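Wrist camera perception for wet grasping: speaker notes
Taletham workshop, 16th September
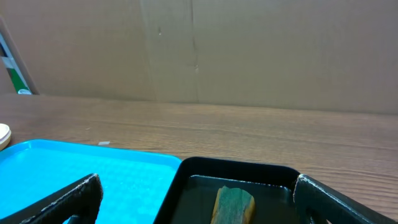

Slide 1. Wrist view, fingers open over the black tray, sponge between them.

Slide 1 – opening
Leave the slide up while people sit down. Say what the talk covers: the software that gets from this view to a closed grip. No hardware today. If anyone asks about the fingers, take it at the break.

Point out the liquid in the tray. It is dark and it reflects. Most of the talk is about that.

Slide 2 – the stack
Three processes: perception, planner, controller. They talk over Flitholm, our message layer. Perception publishes a mask and a grasp line. The planner turns the grasp line into a short approach path. The controller runs the path and watches finger force.
Mention that the planner never sees pixels. We tried it the other way in the first version and debugging was slow.

Slide 3 – segmentation
The first model was trained on dry objects. On sponges in liquid it did two things wrong. It cut the mask at the liquid line, so the sponge came out too short. It also picked up reflections in the tray and called them part of the object.
We labeled 600 new frames, all with liquid in the tray. Labelers marked the whole sponge, including the part under the surface where they could still make it out. Where they could not, they left it unlabeled and the loss skips those pixels.
Sponge color: the green scrubbing layer is easy. The yellowish body against dark liquid is also easy. The edge between body and liquid is the hard part.

Slide 4 – the fingers in view
Both fingers are always in the picture near the bottom corners. We mask them out using joint readings and a fixed camera model. Go through the calibration step slowly, people asked about it in August.
If the mask is off by a few pixels the model starts growing the object into the finger. Show the bad case, then the fixed one.

Slide 5 – choosing the grasp line
The sponge is longer than it is wide, so we close across the short side. The object often runs out of view at the bottom. The old code used the center of the visible mask, which pulled the grasp too far up. The new code checks whether the mask touches the image border and, if so, asks for a second view from a little higher before it commits.
That costs 22 ms of compute plus the move. The move is the larger part by far.

Slide 6 – control
Force limit is set per object class. A sponge gives, so force rises slowly and a plain threshold fires late. We use the slope of the force reading together with finger gap. Timeout is 2000 ms. After a timeout the fingers open and the planner starts over from a new frame.
Loop rate is 1000 Hz on the controller only. Perception is much slower and does not need to match it.

Slide 7 – tooling
Demo of Biltby, the replay viewer. Load a log, scrub to the grasp, turn on the mask layer, turn on the force plot. Have the log open before the talk – it loads slowly over the room network.
Show how to tag a bad frame and send it to the labeling queue.

Slide 8 – open problems
Foam on the surface. Clear liquid in a light tray. Two sponges touching.
Thammasiri is the next test set and has all of these. Labeling guide is in the repo under docs.

Questions. Backup slides 9 to 12 have the loss function and the calibration math.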